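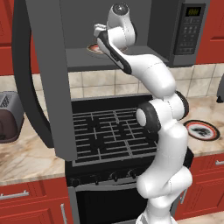
Issue 16

Harley Street Housing Co-operative
Minutes of the general meeting held September 5, 2023, in the ground floor common room

Present: members from both buildings, Siu-fong Wei taking the minutes. Apologies from units 7, 12 and 31.

Meeting opened at 7.10 pm, the key to the common room having gone missing again.

1. Minutes of the May meeting

Accepted with one correction. Item 4 recorded that members were "pleased" with the new bin roster. Unit 9 asked for this to be changed to "aware of". Changed.

2. Hot water, east building

The report from Trolton was read out. It runs to 20 pages, most of them a copy of the manual. Trolton's view is that the system is working within its design range and that complaints come from "peak simultaneous usage". Members from the top floor wanted to know what other kind of usage there would be at seven in the morning. The report does not say.

Trolton recommends a mixing valve upgrade. It recommended the same upgrade to the west building two years ago, and the west building's showers are no better according to anyone present who lives there. Unit 22 thought they might be a bit better. Unit 24, same riser, did not.

Moved that the upgrade not go ahead until Trolton puts in writing what temperature we can expect at the top floor taps, and for how long. Carried.

3. Laundry charges

Proposal from the Lam building manager to replace the coin machines with an app-based system run by Lemuten. The brochure was passed around. It promises savings for residents but the only figures in it are the price of a wash, and that goes up. Asked where the savings come from, the manager said members would save time. Asked how, he said he would go back to Lemuten.

There was also a question about people without smartphones. Lemuten offers a plastic card at $16, non-refundable. Unit 3 said she had never had to pay a deposit on a coin.

Some support for the app from units 14 and 18, who are tired of hunting for dollar coins, and this should be recorded fairly. A change machine was suggested as a cheaper fix. No price was available for one.

Deferred. The manager is to bring a sample bill, with GST, and the contract length, which the brochure leaves out altogether.

4. Courtyard lemon tree

Still dying. The arborist's quote is $415 to inspect it, treatment extra. Unit 11 has offered to look at it for nothing and thinks it is collar rot from the mulch being piled up against the trunk. Several members recalled that the mulch was put there on the advice of the same arborist.

Agreed to pull the mulch back, cut out the dead wood and leave it until spring growth shows. Quote declined.

5. Parking

Visitor bay 2 continues to be used by a silver ute that does not seem to be visiting anyone. The sign proposed in May went up and has made no difference at all. A larger sign was proposed. The chair asked what a larger sign would do that the present one does not, and the proposal lapsed. Siu-fong Wei to write to the owner again -- third letter.

6. Quiet hours survey

Results were tabled. The covering note says members "overwhelmingly favour" a ten o'clock start to quiet hours on weekends. The form gave only two options, ten o'clock or "no change", and did not say what the present rule is. Unit 27 pointed out that the present rule is ten o'clock. The survey was noted and no action taken. Whoever drafts the next one is asked to show it to somebody first.

7. Other business

Unit 5 asked why levies are described as "unchanged" in the newsletter when the sinking fund portion has gone up and the admin portion has come down by less. The chair said the wording would be looked at. Unit 5 asked that the arithmetic be looked at as well.

The stairwell light on level 3, west, is flickering. Reported twice already. Reported again.

Meeting closed at 8.50 pm. Next meeting to be advised once the key is found, or a new one cut.

S. Wei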